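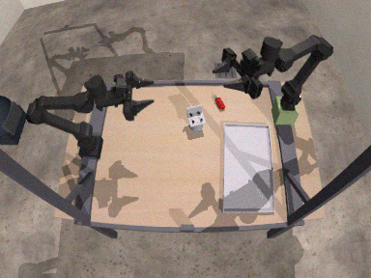
Remote bench opens for a second round

The simulated assembly bench at Nuttall is open again to anyone who wants to log some driving time. The first round finished with 200 usable demonstrations of the screwdriver task, all recorded by hand controller. We would like to reach 1,000 before the end of April, and that will take more drivers than we have now.

Nothing about the task has changed. You work two arms over a wooden-topped table, with a white block, a red screwdriver and a tray to work with. One arm picks up the screwdriver, the tip goes to one of the holes in the block, and you hold it there until the tone sounds. The controllers are the same pair as before, one for each arm, and the trigger closes the gripper.

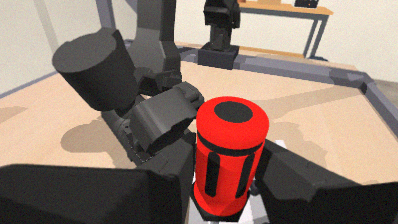 Red handle held between the fingers, with another arm close by on the left.

Audrey-Anne Gagnon has been through the first batch and has sent some notes for drivers. Most of the rejected runs were rejected for speed. People rush the approach, overshoot, and then make a string of small corrections which the model learns along with everything else. She would sooner have a slow run with one clean movement than a quick one with six twitches in it. If you drop the screwdriver, carry on and pick it up again - those runs are kept in a separate folder and are useful to us. Please don't press reset halfway through.

She also asks that both arms go back to a raised position, well clear of the table, before you end a recording. Several runs stopped with a gripper still down near the block and had to be trimmed. 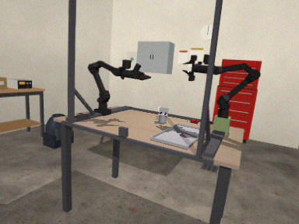
Views and settings

You can now switch between the room view and the gripper views with the left thumb button. The room view is good for getting the arms into place but poor for judging depth, so change over before you try to line up with a hole. Shadows are switched on by default in the new Vuvia build. They slow older laptops down a bit, but do leave them on if yours can manage.
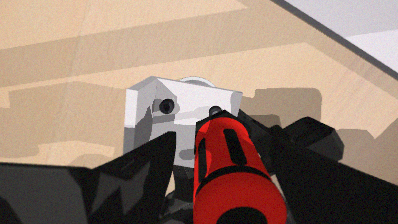
The last couple of centimetres are where most drivers lose time. Let go of the stick, look at where the tip is, then move again. If the handle has turned in the fingers, put the screwdriver down and take a fresh grip.

Slots are two hours long, with 4 places in each. Bookings go through the Flidwood calendar from 6th March. New drivers need to do the short practice level first, and the Surkia login you used last time will still work.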